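Workshop notebook, Pelkonen building, upstairs room
November 6, 2021

Quiet Saturday, rain on the skylight, and I finally have time to write up the block business properly before it all goes out of my head. Lempi asked for notes she can read without phoning me, so these are longer than my usual scrawl (sorry, Lempi, or you're welcome).

We are still on the question of how a block sits on another block. It sounds like nothing when I say it to people at dinner, but I have been happily stuck in it since June. The Brilton set is the one we're using for this round, the painted ones, and I have stopped mixing in the old Flullel blocks because their edges have been knocked soft by years of being dropped and they lean whichever way they please. Zane wanted to keep two of them in as a comparison. They're in the tin by the window, Zane, help yourself, but please don't let them wander back into the good box.

First thing I did was wipe the tabletop down with a damp cloth and then a dry one. The gray scuffs don't come off and I have given up on them. I tried an eraser on the pencil streaks last month and all I got was a shinier patch with the same streaks in it. Paavo says a new top would cost more than the patience it would save, and he is probably right, though I notice he isn't the one who works at it. The small holes in the surface are more of a nuisance. A loose sheet laid over one looks perfectly flat until a block's corner comes down right on top of it, so do feel with a fingertip before you decide where anything goes.

The black square outline is working out nicely as the home position. I like having a plain edge to judge by, and the inside stays white, so any creeping of the bottom block shows up without my having to get the ruler out. Esko R. drew a version with a cross through the middle as well, very neat work, but I found I was looking at the cross and forgetting the block. I have kept his sheet in the folder, as it may suit the bigger pieces. 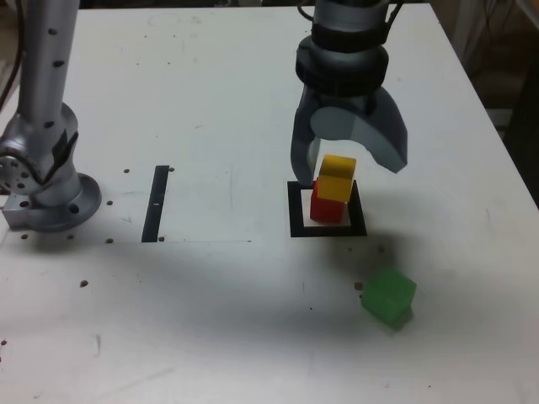 Does it matter if the top block is a little crooked on the bottom one?

For a stack of two it hardly matters, so long as most of the upper block has something under it, and I would write down the lean and leave it alone. Once you mean to go higher, straighten it first, as every block after that inherits the trouble and adds some of its own.

That was Lempi's question from Thursday, more or less word for word, and I gave her a much muddier answer at the time. The color order is the same as before, red underneath and yellow on top. I know there's no reason in physics for it, but the yellow shows its edges better against the red than the other way round, at least to my eyes and under our lamps. Esko K. disagrees and would have the yellow at the bottom. We can have that argument over coffee.

A word on tilt, while I remember. When the yellow one sits with a bit of an angle to it, my first instinct is always to nudge it square, and I have spoiled more than one good observation that way. So the rule for myself is hands in lap until the line is written in the book. I broke it 5 times on one page last month, and you can see where, the handwriting gets cross.

Box 3433 is where the good blocks live now, second shelf, lid on. I put a fold of felt in the bottom so they don't rattle against each other on the stairs. Please put them back dry. The paint on one green piece has already gone tacky from somebody's wet sleeve, and I'm fairly sure the sleeve was mine.

Things still to do. Cut a few more white sheets to size, and cut them with the good knife, as the scissors leave a wavy edge. Ask Paavo whether the spare lamp can come up from downstairs. Go through the earlier pages and mark which stacks were nudged before they were written up, which I dread. Zane has offered to sit with me for that one and read the lines aloud, and I intend to hold her to it and bring buns.

Stopped at 5 when the light went. Kettle emptied, window latched, tin and box both on the shelf.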